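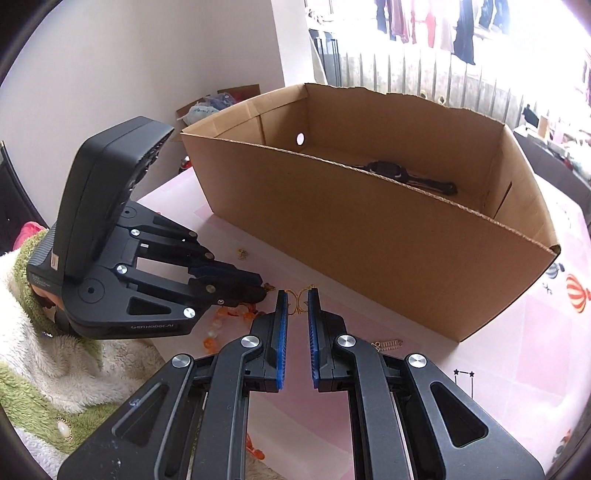 Two black grippers, both with blue pads on their fingertips.

Who Decides What's a Bestseller?

Walk into a bookstore and half the covers will be shouting at you. BESTSELLER! NUMBER ONE BESTSELLER! One of them, if you squint, says FROM THE AUTHOR OF A BESTSELLER, which is a bit like getting a medal because your cousin can run.

So who decides? Is there a judge? Is there a wig?

There is no wig. There is mostly a lot of counting, followed by some arguing.

What is a bestseller list?

It's a list of the books that sold the most copies during a certain stretch of time, usually one week. The book that sold the most goes at the top. A new list comes out the next week, and everyone who was happy last week gets to start worrying again.

Notice what the list does not say. It doesn't say which books are good. It doesn't say which ones got read, either. A book that sits under a wobbly table leg for six years counts exactly as much as one that was read in the bathtub until it fell apart.

How do they count?

Most stores have a scanner at the register. Every book has a bar code on the back, and the number under it is called an ISBN (International Standard Book Number). When the scanner beeps, the store's computer writes down that one copy of that book has been sold. At the end of the week, the store sends its numbers to the people who make the list.

Let's try it with a small town. Prostham has one bookstore, and its owner, Apolinar Meléndez, makes a list every week and tapes it to the window. In November his top two looked like this:

1. The Badger Who Knew Too Much, by Mirko Galli: 30 copies
2. Soup for Beginners: 2 copies

Mirko Galli is now, truthfully, a number one bestselling author. He has told his mother. He has also told the dentist. What he doesn't mention is that it's the number one bestseller in Prostham, and that all 30 copies were sold on the afternoon he came in to sign them and there was cake.

Down the road in Hokholm, where the bookstore is much bigger, the top book that same week sold 320 copies. Nobody there had heard of the badger.

This is why it helps to ask "Bestselling where?" and "Bestselling when?" Grown-ups often forget to ask. You can do it for them, loudly, in the store.

Why don't all the lists match?

Look at three different lists in the same week and you may find three different books at the top. That doesn't mean somebody is fibbing. Each list has its own rules.

Some lists count only printed books. Some count e-books and audiobooks too. Some ask every store they can reach, and some ask only certain stores and then work out a guess for the rest. Some put children's books on a separate list, so that the grown-up novels don't have to lose to a book about a dog in underpants.

Some of the rules are secret. The list makers say this is to stop people from cheating, and there is a reason they worry about it.

Can you cheat?

People have tried. The simplest way is to buy a mountain of your own book. If Mirko Galli emptied his piggy bank and bought 1718 copies of The Badger Who Knew Too Much, he would zoom past Hokholm's 320 without breaking a sweat. He would also own 1718 books about a badger, and he lives in a small apartment.

List makers look out for this. When one customer buys a huge pile at once, they may leave those sales out, or put a little mark beside the title to say that something looks fishy. Sometimes the big pile is perfectly innocent, such as a school buying one book for every student. The mark can't tell you which it was.

Do library books count?

Borrowing usually doesn't. When the library buys a copy, somebody has sold one copy. After that, a hundred people can borrow it, drip jam on it and return it late, and the bestseller list won't notice a thing.

Libraries can keep score in their own way, though. They can count how many times a book is checked out, and how many people are on the waiting list, which is called a holds list. A book can be wildly popular at the library and nowhere on the bestseller list. Old favorites are often like that. They sell a few copies every week for years and years, never enough to get to the top, and end up outselling plenty of books that had one glorious week and a sticker. Book people call those steady sellers the backlist.

Make your own list

Ask ten people in your class what book they finished last. Write down the titles and add up the votes. Then decide on your rules. Do comics count? (Yes.) Does a book count if somebody read it to you? Does it count if you skipped the boring chapter with the map?

Expect complaints, mostly from whoever came in second.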